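Ticket 578 — tank pump kicks in overnight with every tap off
Opened 2021-03-14 by Teodoro Malabanan, Pringle
Status: closed (I think!)

Right, so Unathi at Nallomgate asked me to keep a log of everything I try, and I'm putting it all in the one place because I've already lost two bits of paper.

The setup is a Prultard pressure pump on the rainwater tank with a Brorker controller on top. It feeds the whole house plus the garden tap down by the chook shed. For the last couple of weeks it's been starting up by itself at night, running for a few seconds, and going quiet again. Then twenty minutes later, off it goes. Our bedroom is on that side of the house so I know its habits pretty well by now.

Entry 1
Did the obvious stuff. Went round and made sure every tap was properly off, including the one in the laundry that you have to lean on. Food colouring in both toilet cisterns (blue, it's what we had), left them for an hour, no colour in either bowl. So not the toilets. Pump still cycled that night.

Entry 2
Rang Nallomgate and got Unathi. She reckoned either a leak on the house side or the non-return valve letting water slip back into the tank, and the way to tell them apart is to shut the valve on the outlet side of the controller and listen. If it still cycles with that shut, the trouble is at the pump end. If it stops, go looking for a leak.

Shut it after tea and sat out there on an upturned bucket with a torch and a cuppa. It cycled. Twice! I was weirdly pleased, as the thought of digging up the line to the chook shed had been ruining my weekend.

Entry 3
Took the non-return valve off. Power off at the wall first, tank valve shut, then open a tap to let the pressure out — I forgot that last part and got a sleeve full of water. The valve had a bit of grit sitting on the seat and the rubber had a groove worn in it. Cleaned the grit out, put fresh thread tape on, screwed it all back together. Quiet for one night and I told everyone it was fixed. It was not fixed.

Entry 4
Back to cycling, only slower, closer to 40 minutes between starts. Emailed Unathi photos of the rubber and she said don't bother cleaning it again, just replace the valve. She also asked if there was a strainer on the suction side. There is not. There is now on the list.

Entry 5
New valve in, strainer in. Primed the pump, which took me 4 goes, mainly since the priming plug has an o-ring that likes to jump off into the grass. Turned it back on, pressure came up, motor cut out, and it stayed out. Did the bucket and torch thing again for an hour and heard nothing but frogs.

Entry 6
A week on and still quiet. I've had a look in the tank too, and there's a fair layer of muck on the bottom, so that's where the grit was coming from. Getting it cleaned out before August when the gutters really start dumping into it. Happy for this one to be closed.

Comments (4)

Angus Paterson
Had the same thing with ours, and it was the garden tap in the end. Wish I'd known about the shut-the-valve test, I dug a very long hole.

Anitha Pai
Does the new valve go before or after the pump? Mine's got one on each side and I'm not sure which is meant to be doing the work.

Idrisa Mugo
Worth rinsing that strainer after the first big rain, it'll catch more than you'd think.

Teodoro Malabanan
@Anitha mine's on the suction side, between the tank and the pump, but I'd ask Unathi before pulling one out of yours. @Idrisa good call, I'll do it when I'm next out there. 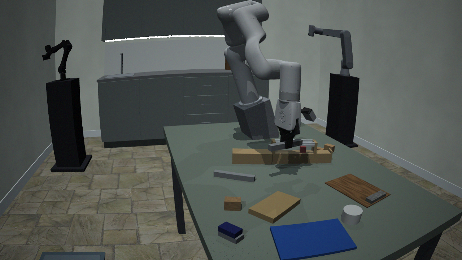 I've also put a spare o-ring for the priming plug in the drawer with the thread tape, so that's one less thing to hunt for in the grass next time.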